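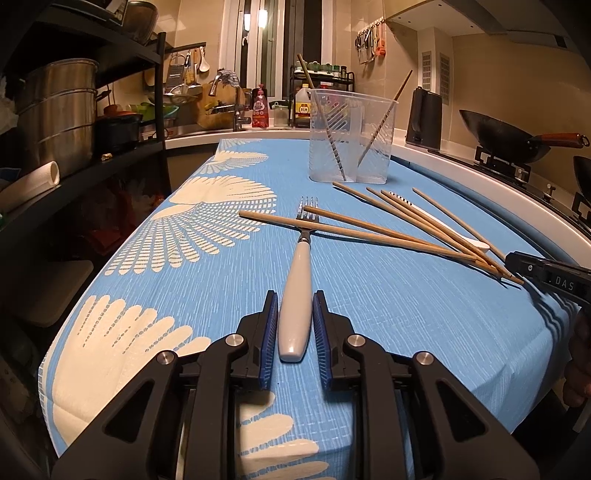
# Does heavier cutlery make food taste better?

Trinidad Garrido and Anas Abdel Rahman
Food and the Senses, term project
February 11, 2026

## Why we picked this

Restaurant blogs love the claim that food tastes better off a heavy fork. We had both read it many times, usually with the words "studies show" and no study attached. Our class had already looked at plate color, and neither of us was convinced by that either, so we asked whether we could test the cutlery claim on other students.

The idea is that people take weight as a sign of quality and then carry that feeling over to the food. That may well happen in a nice dining room where the bill is large. We doubted it would happen in a student cafeteria with a bowl of cold pasta salad.

## What we did

We asked 52 students to eat two small servings of the same pasta salad, one with a light fork and one with a heavy fork. The heavy forks were from the Lumard range and the light ones were Brenalar, both borrowed from the Pilkington dining hall. Half of the group started with the heavy fork and half with the light one. Everyone drank some water in between.

After each serving they rated the taste from 0 to 100 and wrote one sentence about the food. We told them the two servings might be different recipes. This was a small lie, approved by our instructor, and we told everyone the truth at the end.

We wanted chopsticks as a third condition but dropped them. People's skill with them varies so much that we would have been measuring patience.

## What we found

The ratings for the two forks were close together. The heavy fork came out slightly ahead on average, but the gap was much smaller than the usual difference between one person and the next. We would not bet lunch on it.

The order of the servings mattered more. Whichever fork came first, the first serving tended to get the better score. Hunger seems like the plain explanation, though boredom with pasta salad would do the same thing.

The written comments were more fun to read. Several people described the second serving as saltier, and one was certain we had changed the olives. There were no olives in either serving. Only 15 people mentioned the fork at all, and most of them were complaining about the light one bending.

## Problems

The forks differed in more than weight. The heavy ones were also longer and had a smoother handle, so even a clear result would not have told us that weight was the cause. We should have found two forks of the same shape, or added weight to one of them. Anas suggested putting putty inside a hollow handle, which would work, but we ran out of time.

We also used one dish. A soft dessert might give a different answer – and so might anything people are excited to eat.

The Prikimura handout we used in class says that 276 tasters would be a sensible number for an effect this small. We had far fewer, so we can't say that heavy forks do nothing. We can say that if they do something, it was hard to see over a bowl of pasta.

## If someone repeats this

Use matched forks, leave a longer break between servings, and skip the story about two recipes. It made people hunt for differences, and they found them whether or not there were any. Trinidad still has the rating sheets and can share them with next year's group.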